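4.2 Gate intercom trial

Two yards, Muli and Brurley, both with a single truck lane and a diesel idle problem. Kidow handsets at the guard desk, Tustar call posts at the lane.

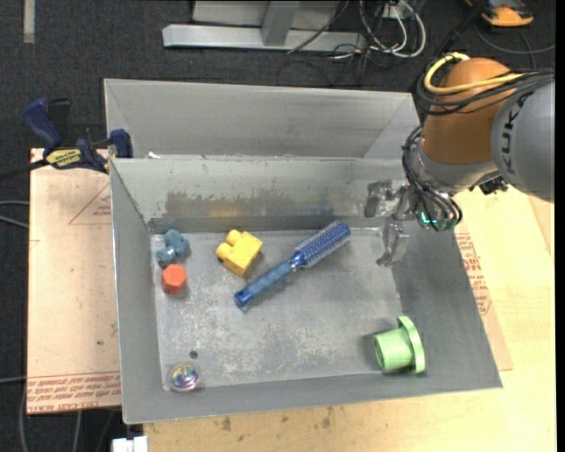

Figure 5. Bin with mixed objects, fixed view.

4.3 Call handling and audio quality

We logged 200 driver calls in June. Of these 158 were understood by the guard on the first try, scored by Telma Pereyra from the recordings. The rest needed a repeat, or the guard walked out to the cab. Most repeats came from Brurley, where the post faces the road and picks up wind as well as engine noise.

Noise filter on vs. off - clear gain with engine idling, much less with a reefer unit running. Guards did not like the filter at the highest setting, it clipped the first word of short replys ("yes", plate numbers). We left it on medium for the remaining calls.

Echo was a seperate issue. Handset volume above 5 fed back into the post microphone at Muli. Lowering it fixed the echo but two guards then asked for headsets. Not tested here.

Video was used less than expected. Guards looked at the driver picture mainly when the name did not match the booking. Milagros Cáceres coded these cases by hand, see Section 5.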